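The Salt Road (film series)

The Salt Road is a series of adventure films directed by Vilmos Dobos and produced by Havside Pictures. The series comprises 3 feature films: The Salt Road, The Salt Road: Breltlow and The Salt Road: Low Water. It follows a family of surveyors who are hired to map an abandoned coastal district and find that parts of it are still inhabited. The first film was a modest success on release and gained a larger audience through television repeats. The second and third films were made back to back.

The series is known for its use of practical effects and miniatures, and for the absence of its original lead character, Agnes Matoušek, from the second film.

Premise

The films are set in and near Breltlow, a port town cut off from the mainland after the collapse of a causeway. In the first film, the surveyor Agnes Matoušek and her two nephews are sent to the town by the Conberg Land Office to settle a boundary dispute. They discover that the maps they were given were altered and that a group of former harbor workers has been living in the flooded warehouses. The film ends with Matoušek staying behind while the nephews return to Conberg with the corrected survey.

The second film takes place ten years later. The nephews, now grown, go back to Breltlow to look for a missing ship's pilot. Matoušek is mentioned several times in dialogue but does not appear. The third film begins with the discovery of her field notebooks and brings her back as one of the main characters.

Development

Dobos wrote the first draft of The Salt Road while working as an assistant editor. The early script was a straight drama about a land dispute, with no chase scenes and no hidden community. Havside Pictures took an option on it and asked for a rewrite with more action. Dobos later said that the two versions shared an opening, an ending and very little in between.

The name of the lead character was changed several times. In the option draft she was a man named Conberg, and the town had no name. After the part was rewritten for a woman, the name Conberg was kept for the city where the land office is located.

Havside did not plan a sequel at the time of production. The contracts for the first film covered a single picture for all of the principal cast, and this affected the casting of the second film.

Production

Filming of the first film began in September and was completed before the winter storms. Exterior scenes were shot along a tidal flat that was accessible for only part of each day, and the schedule was built around the tide tables. The crew usually started before dawn. A number of scenes written for afternoon light were moved indoors after the access track flooded.

The interiors of the warehouses were built on two stages. The floor of the larger set could be lowered into a tank, which allowed the water level to change during a shot. Most of the flooded street scenes were done with miniatures at several scales. The largest miniature, of the Breltlow harbor front, had 477 separate window units, many of which could be lit from inside.

Smaller props were made in duplicate, with one version for close shots and a lighter one for scenes with running or swimming. The surveying instruments were built for the production and were based on several older designs. They do not match any one period, and the films never state the year in which they are set.

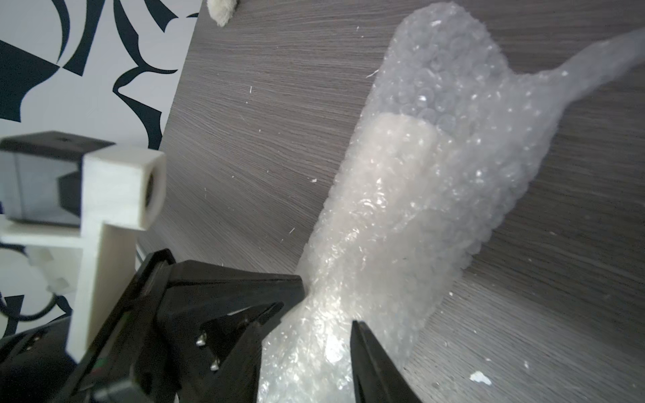 Bubble wrap rolled and twisted into a bundle on a gray wood-grain tabletop.

After the first film, most of the miniatures and props went into storage. The harbor front was taken apart in sections and kept by Havside. It was reassembled for the second film with changes to show the passage of time, including collapsed roofs and a new sea wall. Some of the smaller buildings had been sold in the meantime and had to be remade from photographs.

The second and third films were shot over a single extended schedule. Dobos directed both, with a second unit handling most of the boat sequences. Digital effects were used for sky replacement and to extend the tidal flat, but the flooding scenes were again done in the tank.

Absence of Agnes Matoušek from the second film

The character's absence from The Salt Road: Breltlow drew comment when the cast was announced. Early press coverage suggested that the actress had turned down the role. Dobos denied this and said that no offer had been made, as the script at that stage had no part for her. He explained that the story had been written around the two nephews and that he had wanted the character's fate to remain open until the third film.

A short scene with Matoušek was later considered as an ending for the second film. It was storyboarded but not filmed. A version of it, with different dialogue, was used as the opening of The Salt Road: Low Water.

Reaction among viewers was mixed. Some felt that the second film lost its center without the character, and letters to film magazines raised the point for some time after release. Others considered the third film stronger for having held her back.

Music

The score for the first film was recorded with a small string section and harmonium. A four-note figure played on the harmonium is heard whenever the characters consult a map, and it returns in both sequels. A larger orchestra was used for the second and third films. The closing song of the first film, "Low Water," gave the third film its title.

Release

The Salt Road opened in a limited number of theaters and was expanded to wider release after the first month. At its widest point it was showing on 477 screens. The second film opened on 2,953 screens, the widest release for a Havside production up to that time. The third film was released the following year.

All three films have been issued on home video, both individually and as a set. The set includes a documentary on the building of the harbor miniature, the storyboards for the unused ending of the second film, and a commentary track by Dobos for the first film only.

Reception

Reviews of the first film praised the settings and the performances of the younger cast. The plot was described by several critics as hard to follow, in particular the matter of the altered maps, which is explained in one brief scene near the end. The second film received weaker reviews. Critics noted its longer running time and the large number of new characters, although the boat chase through the flooded market was widely singled out.

The third film was received more warmly than the second. Reviewers welcomed the return of Matoušek and the slower pace of the opening half hour. Some objected to the final scene, in which the causeway is rebuilt, as being at odds with the rest of the series.

Other media

A novelization of the first film was published at the time of its release. It follows an earlier draft of the script and contains a chapter set in Conberg that does not appear in the film. A board game for two to four players was also produced, in which players complete a map of Breltlow before the tide comes in.

Plans for a television series set before the first film were announced after the release of The Salt Road: Low Water. Dobos was attached as a producer, and 10 episodes were ordered. The project did not go into production, and the rights to the characters remain with Havside Pictures.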